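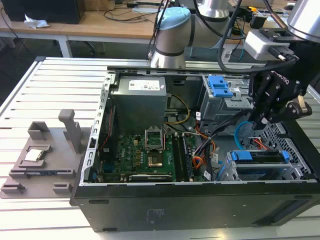 Workshop tips: working safely beside a robot arm on PC repairs

Print this page | E-mail this page

Last updated: March 19, 2023

These notes apply to any bench where a person and a robot arm share work on desktop computers. They add to the risk assessment for the cell and do not replace it. ISO 10218 and ISO/TS 15066 are the usual references for the arm itself.

Before power-up

Unplug the computer at the wall and hold its power button in for 5 seconds. Lay the case on its side and check that it cannot rock. Bolt fixtures to the table; tape is not accepted at the Jalum benches. Test the emergency stop at the start of every shift and write the result in the log.

Reaching in

Teach new positions at reduced speed with one hand on the enabling device. Nobody reaches into the case while the program is running, even if the arm is standing still, as it may only be waiting for a signal. Pause, look at the status light, then reach.

Processor and socket

With the retention bracket raised, the contact area is open to dust and knocks. Keep tools from passing over it where another path exists. Hold the processor by its edges and set it down in a cradle, never on bare metal. Wear an earthed wrist strap for all handling.

Cables

Loose cables cause most snags. Before each run, move them out of the approach path and tie back any that spring up again. Data cables should be released at the latch before they are pulled. If the gripper catches a wire, stop the arm and free the wire by hand.

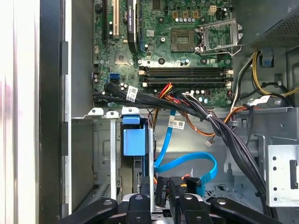 Gunhild Bjarnason writes that at Pendberg the grip force is set separately for each part, and that a single value for the whole job cracked two drive latches in December. She would add a line telling people to record the force beside the program name. This has been taken up: note both, and repeat the check after any change of fingertips.

Contact: Rampersad Workshop Notes | Copyright Rampersad | Back to top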